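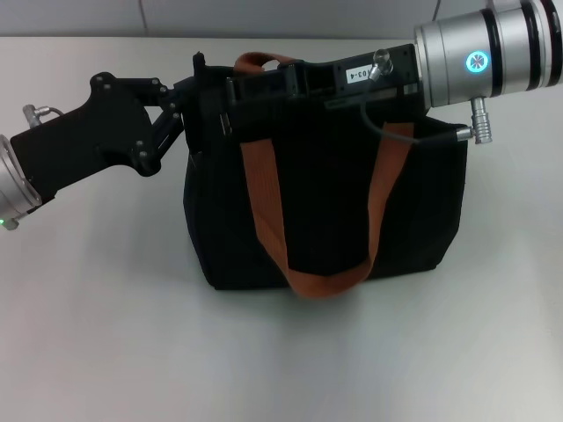
OFFICE OF THE REGISTRAR, TOWN OF URKBERG
Notice Concerning the Marriage of Eltico and Haque

March 18, 2022

To the families of both parties:

The Office acknowledges receipt of your application to hold a wedding in the Gridcombe Assembly Hall this September. The application runs to 38 pages. The standard form is two.

The Office has been asked to rule on several matters that the families were unable to settle between themselves. It does not ordinarily do so. Having received letters from both mothers on the same morning, it has agreed to make an exception.

1. Attendance. The Hall is licensed for 204 persons, seated. The Haque family has submitted a guest list of 438 names. The Eltico family has submitted a list of 19, with a note stating that four of these are unlikely to come and one is not to be placed near the band. The families are directed to agree on a single list. The Office will not accept the argument that cousins may stand.

2. Order of ceremonies. The groom's family has asked that the signing take place at eleven, in silence, and be followed by a cold lunch. The bride's family has asked for a procession from the bridge, with drums, arriving when it arrives. The Registrar is available from eleven until one. A procession that sets out at ten will reach the Hall in good time, provided that it does not stop at the home of the bride's great-aunt. The Office understands that it will stop there. It should therefore set out at nine.

3. Music. Drums are permitted outdoors. Mr. Eltico senior has written to say that he has no objection to drums as such. His letter has been placed on file.

4. Food. The Office has no authority over food and returns the enclosed menus, all six of them, without comment. The sample of plum cake was not returned.

5. Deposit. The sum of 2884 crowns is due before the Hall can be reserved. Both fathers have paid it in full. Each has asked that the other not be informed. As the receipt must be issued in one name, the Office has issued it in the names of the couple and will hold the second payment pending instructions.

6. Vows. The bride has asked whether the vows may be spoken in two languages. They may. The groom has asked whether he may have additional time, as he has been learning the second language since the winter and is slow in it. Ten minutes have been added to the schedule. He has requested that this item be left out of any letter sent to the bride, and a separate copy has been prepared for her.

The Office further notes that the couple called in person last week to ask whether all of the above might be avoided by signing the register that same afternoon. They were informed that they were entitled to do so. They sat for some time on the bench in the corridor. The bride then asked for a second copy of the seating plan, and they took it away with them.

Questions should be sent in writing, by one member of each family only.

Nazma Rathnayake
Registrar

Enclosures: seating plan (revised); menus (six); key to the side gate, for the drums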